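Jeteo Home Task Simulator, Setup Guide
Section 14: Wrist View Check and Chore Readiness
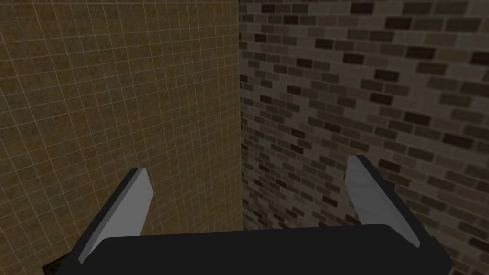

Complete this section before you load any chore from the Bendlow task library. The check confirms that the simulated wrist camera and the Jestura gripper model agree on where the fingers are. A chore run on an unchecked model produces scores that cannot be compared with other runs.

14.1 Wrist view check

1. Load the corner room and turn off all movable objects.
2. Send the arm to the start pose, facing the inside corner.
3. Open the gripper fully with the Bite slider.
4. Confirm that both fingers and the top edge of the palm are in view, with the corner seam between the fingers.
5. Confirm that the tile and brick textures have loaded on their walls. A plain gray wall means the texture pack is missing.
6. Close the gripper halfway, then open it again. The fingers must move together.
7. Save the pose.

Note: The wall textures give the vision model fixed lines to work from. Do not replace them with flat colors during the check.

Caution: Do not copy the Bite force setting from the simulator to a physical arm. Simulated contact is more forgiving than a real plate or glass.

14.2 What to expect from chores

The library holds 44 chores. In our test runs the default controller finished 17 of them without an operator stepping in. Most of these were pick-and-place jobs with rigid items, such as moving cups to a shelf. Folding cloth, wiping into corners and sorting mixed cutlery remain unreliable. Treat them as research tasks.

A pass in simulation does not mean the same chore is ready for a kitchen or a shop floor. Repeat it on hardware at reduced speed, with a person at the stop button.

14.3 If the check fails

One finger missing from view: reset the camera mount to its default angle and repeat from step 2.

Fingers move unevenly: reload the gripper model. If the fault returns after 2 reloads, reinstall the Jestura package.

Seam outside the fingers: the base offset is wrong. See Section 9.

Revised May 15, 2024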